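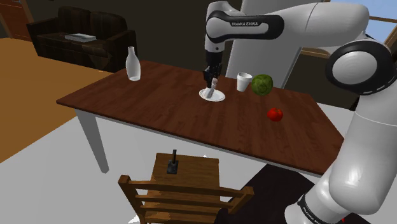 Plarel notebook, January, late evening, Norkgate back bench

It reaches the plate! Plan for tonight was just to get the dining room scene loading with the new controller settings, and I ended up staying three hours past that because everything started to behave. Small white piece in the fingers, fingers over the plate, no jitter in the wrist. I had the window open full size on the big monitor and made Mei come over from the lathe to look.

For anyone picking this up after me: the sim room is Fumthorpe, same folder as before. The arm in there is the stock Franka model. Our own arm is still in two halves on the bench (shoulder done, elbow waiting on the belt), so the idea is to get the pick and place code solid in sim first and then swap in the Plarel model once Mei has measured the links properly. The gripper is going to be different too, shorter fingers, so don't get too attached to the grasp numbers.

What changed

Control step is now 50 ms for the planner. I had it much faster and it was only making the planner trip over itself. The low-level loop is untouched.

Approach height raised a bit. The old one was set for a bare table and now there's a tomato and a cabbage and a cup to get past.

Grip force down. With the old value the piece kept squirting out sideways, which was funny the first few times.

Rewrote the Vakulenko script (the one that picks a path around the clutter) so it plans the whole move before the arm leaves home. It used to replan halfway over the table and you'd get this awful little shrug in the elbow. Gone now! I can't tell you how happy I am about the shrug.

Overnight run

Left it going last night with the clutter shuffled every time. 800 tries, and 21 of them ended with the piece somewhere other than the plate. I went through the logs for those over lunch and nearly all have the same flavor: the forearm sweeps low on the way across and brushes whatever is tallest. The cup is the usual victim - it's so light that anything sends it over. The script doesn't notice either, it just carries on planning around a cup that is no longer standing where it thinks.

So next up is reading the object poses again right before the final descent. Cheap to do, the scene already publishes them. On the real table we won't have that for free, we'll need the camera for it, and the camera mount is still a drawing. 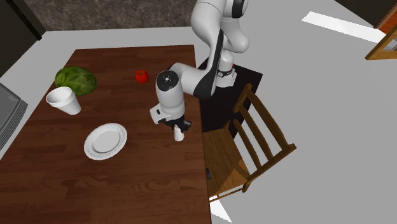
Sunita thinks I'm fixing the wrong end of it. Her view is that knowing the cup has moved is nice, but the arm shouldn't be sweeping that low to begin with, and a real cup with coffee in it won't give us a second look. She'd put a keep-out box around everything on the table, padded by the width of the forearm, and take the slower path every time.

Fair. I tried a quick version of her boxes before shutting down and the planner does find a way through most layouts, up and over with the elbow tucked. It gives up when the plate is tight against something, since the padding swallows the plate as well. Probably the padding has to shrink for the last bit of the descent.

To do

Shrinking boxes, then another overnight run with the same seeds so we can compare.

Ask Mei for link lengths, even rough ones.

Belt for the elbow: order two this time.

Move the log folder off the laptop, Sunita Crenshaw has set up a share on the workshop server.

Somebody has my 2 mm hex key. Please put it back in the blue tray.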